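## 6. Refrigerator-to-Basket Transfer

This section covers set-up of the Trurov fetch routine on a full-height humanoid with the Hekness hand kit installed. Complete joint homing (Section 4) and the hand check (Section 5) first.

### 6.1 Positioning

1. Place the table along the wall, with its end next to the refrigerator.
2. Set the basket near that end of the tabletop. Use a basket in a strong solid color. White on white gives poor edge detection.
3. Walk the robot to the refrigerator and stop when one hand can enter the upper compartment without the torso leaning.
4. Route the cable bundle down the back and clear of both feet.

**CAUTION:** Keep the free arm lowered during the reach. Raising both arms next to an open compartment will trigger a balance stop.

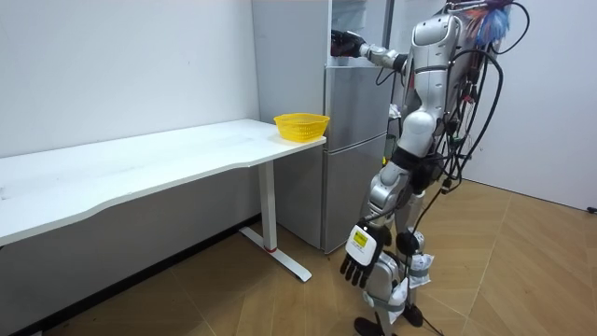
Arnar Ragnarsson wrote in to say that step 3 is easier if the stop point is saved as a named pose, and that he no longer sets it by hand after a restart. Named poses are supported from firmware 2 onward. Store them under `poses/local`, or the next update will overwrite them.

### 6.2 Grip settings

1. Open **Hand > Profiles** and select `round-soft`.
2. Set `close_delay` to 2000 ms for the first run. Shorten it later if the grip is stable.
3. Leave `release_height` at the default. The fingers should open inside the basket, below the rim where possible.
4. Confirm that the status light on the gripper is green before sending any motion command.

NOTE: Glossy, dark fruit returns a weaker depth signal than light fruit. If the hand closes early, raise `depth_gain` by one step and repeat.

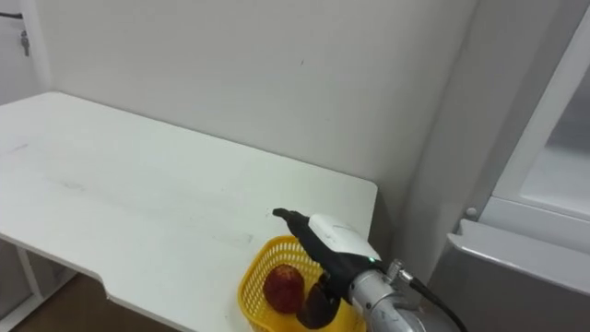
*Fig. 6-2. Gripper at the basket, dark fruit at the fingers.*

### 6.3 Larger items

The `round-soft` profile assumes that the fingers can wrap the item. For a large apple, switch to `round-wide`, which puts one finger under the fruit and closes the others over the far side. Contact force is limited in both profiles – do not raise the limit to correct a slipping grip. Check the finger pads for residue first.

Run the wide profile at reduced arm speed and hold the item clear of the basket rim until the wrist has stopped,

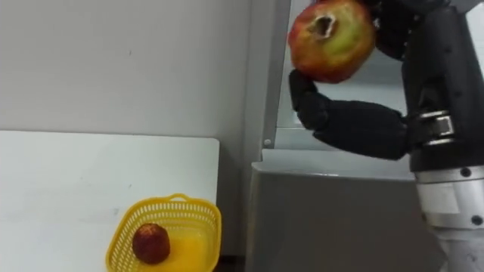
then lower straight down. Diagonal approaches are allowed but will catch the rim if the basket has shifted since calibration.

If the arm halts during the lowering move with code 882, the wrist target is outside the calibrated area. Move the basket closer to the robot, recalibrate, and restart from 6.2.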